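Equipment planning meeting - Murkby site
31 Jul 2023
Minutes

Attendance: quorum met. Minutes of the previous meeting accepted with one correction to the cable order.

1. Hand-held grippers
The group has two pairs in use at Murkby. Demand for bench time is now higher than two pairs can cover. Curkmont has quoted for a further 11 pairs, with delivery in January. The Galindo quote is cheaper per pair but leaves out the mounting plates, which would have to be made in our own workshop. Agreed to go with Curkmont, subject to the freight charge being confirmed in writing.

2. Bench tasks
The soap task stays on the list for the new financial year. Some members would like a second style of dish added. No decision - to be costed with item 3.
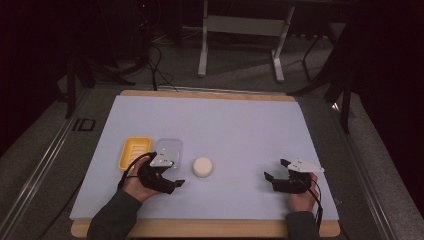
Soap task, with yellow-orange dish, clear tray and round bar.

3. Consumables
Budget request is for 96 bars of soap, 20 dishes in mixed colours and 19 spare finger tips. It was noted that finger tips were under-ordered last year. Approved, with the dishes to be bought locally.

4. Ditlow arm
Purchase of the Ditlow arm is deferred. The service contract costs more than was budgeted, and the power supply in the second room needs to be looked at first. An electrician's quote will be sought before the next meeting.

5. Other business
Shelving for the storeroom - carried over. Old tripods to be labelled before anything is thrown out.

Next meeting to be advised by email.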